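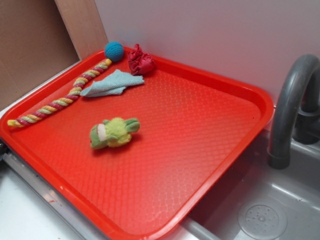 2. Data and method

Blood pressure records for 1,012 adults at the Lurness clinic were read by Martti Tuominen and Ville Salminen. Patients on dialysis were left out -- their readings vary too much between visits.
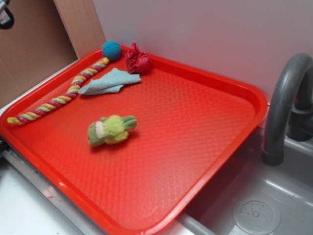

Each remaining record was then matched to a urine albumin result from the same month.

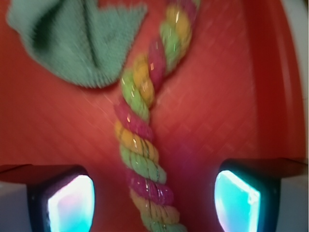

Albumin leaks when the filter wall of the kidney is damaged. Part of that wall is collagen, whose three chains wind round each other much as the pink, yellow and green strands of the rope do. We did not measure collagen.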